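Travel Help > Short Breaks > Cottages and Rentals

Last minute cottage near Gristton – is the price really lower if I wait?

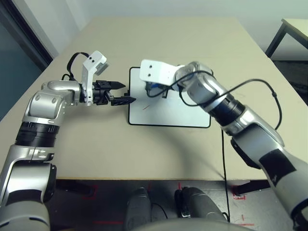

Small whiteboard on a beige table

Posted by harbor_mitten, March 2019

We want four nights in a cottage in or near Gristton during the spring school break. Two adults, two kids, one older dog. I found one on Zotport for 814 total, with the cleaning fee already in it. My sister says to hold off until the week before because owners drop their prices when they have empty nights. The cottage I like has been listed at the same price since I started looking in February.

We can drive there in under three hours, so travel isn't a problem. What I don't want is to wait and end up with a motel by the highway. Has anyone waited it out for Gristton in particular? Also, is the pet fee normally part of the total, or do you pay it when you arrive?

tollgate88

I've done it both ways. Waiting worked for us in the fall, when we got a place on the Multitz side of the river five days ahead and paid 151 less than the first price I saw. It did not work during a school break. By then the only cottages left that took a dog were the big ones that sleep ten, and one of those was listed at 2784 for the week.

With kids and a dog I would book now. Look at the cancellation terms before you pay. Some owners there give a full refund up to 14 days out and some keep half from the day you book. If yours is the first kind, book it, keep looking, and switch if a better one comes up. Just put the cutoff date on your calendar. I missed mine once and it cost me the deposit.

On the pet fee, it depends on the owner. Ours was not in the total. It was in the house rules near the bottom of the listing, per dog and per stay, and we paid it in cash at the key pickup. Send the owner a message through the site and ask, so you have the answer in writing.

One more thing about location. "Near Gristton" on these sites can mean up on the ridge, and that road is slow after dark. If you want to walk to the harbor and the bakery, check the map pin and not the heading.

pebblejar

Just book it. Good ones go.

Waweru_walker

I'd look at Waweru too if Gristton gets too expensive. It's 20 minutes inland, the cottages are plainer, and most of them have fenced yards, so it was easier with our dog. There is one grocery store and it closes at 6, so shop on the way in. We drove to the beach each morning and parking was fine before 10. I don't know about prices this year – ours was two years ago, and we booked by phone with the owner.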